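Review: Jumow Workcell Rules Pack, third edition

The Jumow Rules Pack is a set of good-practice documents for teams that test mobile two-arm robots in simulation before running them in occupied rooms. It comprises a main text of 390 clauses, a change log and a checklist tool that reads simulator logs. I used it through December on a domestic tidying project at Flavstead, replacing our in-house checklist, which had grown by accretion and was poorly indexed.

Installation took 3 attempts. The checklist tool expects joint limits in radians and does not say so until it has rejected the file. Once configured, it processed a batch of 2,000 simulated runs overnight and returned 1,187 flags, most of them duplicates of a single clause on speed near doorways. The duplicates can be grouped, but only from the command line.

The strongest part is section 4, on household layouts. It requires that every test room be assigned a clearance class before any motion is planned, and that chairs be treated as movable obstacles even when the scene file fixes them in place. Our planner had been doing the opposite.

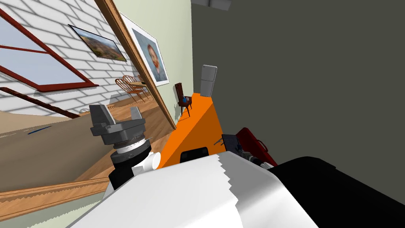
Section 5 covers grippers and is thinner. It sets a default state for an idle gripper (open, arm stationary) and a maximum closing speed near people, but says little about two arms sharing a workspace. The Yatsenko guide handles this better, with a worked method for allocating zones to each arm. Valentyna Nechyporuk, who maintains our planner, ended up merging the two – a job of several days that the publisher could have spared us.

Rendering faults get one paragraph. The pack advises recording jagged shadow edges but not failing a run on them unless the vision system is under test. That is sensible, though the tool has no field for it.

Compared with Brirkel, which we trialled earlier, the wording is tighter and the licence terms are clearer. Brirkel has the better search. Clause numbers in the Jumow pack have also changed from the second edition, so existing cross-references will need to be redone by hand.

Recommended for labs with an established log format. Smaller teams should read section 4 first and leave the tool until the units problem is fixed.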